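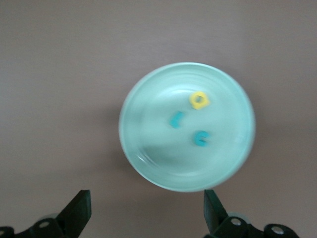

Review: Mimeck Dinner Plates After One Year of Daily Use

By the editor of Small Kitchen Notes
Posted in January – 13 comments

When I moved to my present apartment, I owned four plates and all of them were different. One had come from my aunt, one from a flea market, and two I cannot explain. I ate from them for a long time and it was fine, but when guests came I felt a little ashamed. So last winter I decided to buy a real set, and I spent too many evenings reading about stoneware.

I compared three sets before I paid. The Floten set was the cheapest and the shape was pretty, but the plates were very heavy. I held one in the store with one hand and I thought about my wrist, and about the thin shelf over my sink. The Kang set was porcelain, very white and very light. I liked it, but it was sold only with cups and saucers, and I do not drink from cups with saucers. The third was Mimeck, stoneware, six dinner plates and six bowls, and I could choose the color. I took aqua. My sister says it is a color for a child's room. I like it, and tomatoes look wonderful on it.

Weight and size

The dinner plate is lighter than Floten and heavier than Kang. I can carry three of them to the table with food on, if the food is not soup. The rim is raised, so sauce stays where it should, and you can push rice against it with a fork. The flat part in the middle is smaller than I expected. A big piece of fish will lie partly on the slope. For pasta and for everything with sauce I find it perfect. For toast, it is not so good – the knife slides a little when you spread butter near the side.

They stack well. Six plates are not taller than my old four.

In the dishwasher

I run the dishwasher almost every evening. I kept a small calendar on the fridge for this review, with a mark for each wash, and when I started to write I had 191 marks. The glaze is still smooth. I looked at the plates near the window and I could find gray lines on two of them, from knives. These lines are not scratches but metal that the knife leaves behind. I removed most of them with baking soda and a wet cloth, with patience. The maker recommends a special cream, which I did not buy.

One bowl got a chip on the foot in the spring. It was my mistake, I put it against a cast iron pan. The other pieces have no chips.

In the microwave and the oven

In the microwave the plates become warm, but I can take them out with bare hands after two minutes. The bowls become hotter, and I use a towel. The paper in the box says the set can go in the oven up to 400 degrees. I tried it only once, with cheese on bread, and the plate survived. I would not do it every day. I also would not take a plate from the refrigerator and put it directly in a hot oven, whatever the paper says.

The price and the service

I paid 100 dollars for the twelve pieces, with shipping. This is not cheap for me. When the bowl chipped, I wrote to Mimeck and asked if I could buy one single bowl. They answered on a Sunday, which surprised me, and the answer was no, only pairs. So I now have seven bowls and one of them holds my keys.

The box itself was good, with thick cardboard between the pieces and very little plastic. I kept the cardboard for the next time I move.

What I would change

I would like a flatter center, and I would like single pieces for sale. Also the bottom ring of the plate is not glazed, and it was rough in the beginning. It left a fine mark on my friend's polished table, and I had to apologize. I rubbed each ring with fine sandpaper for one minute and now they are smooth. If you have a nice table, please do this first, or use a placemat.

Would I buy the set again? Yes, in the same color. If you eat mostly sandwiches and toast, look at Kang first and give the saucers to somebody.

My rating: 4 out of 5

Shared 191 times

Recent reviews
Cikex dish rack: good drainage, weak feet
Three cutting boards for a narrow counter
A cheap kettle after two winters
Do you need a salad spinner?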